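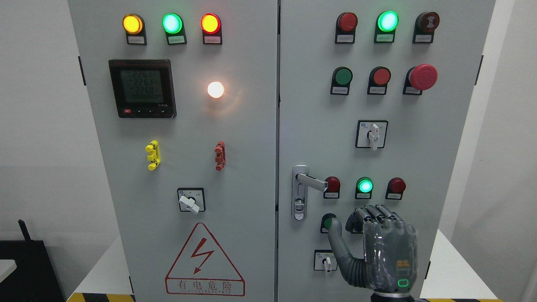 *The Vevska hand at the right-hand cabinet, thumb on the green button.*

Negin wrote 191 in the notebook and drew a line under it. The Camargo gripper had stopped there, its flat jaws skating off the button at the same angle each time.

"The thumb's better," said Tanner.

"It's slower."

"I'd be slow as well, next to that sign."

She ran it again. The thumb came in low and she watched the fingers, which stayed curled. At four o'clock Ladan rang to ask which one they were buying.

"We're at 246," Negin said. "Ask me tomorrow."

She put the phone face down and picked up her pencil.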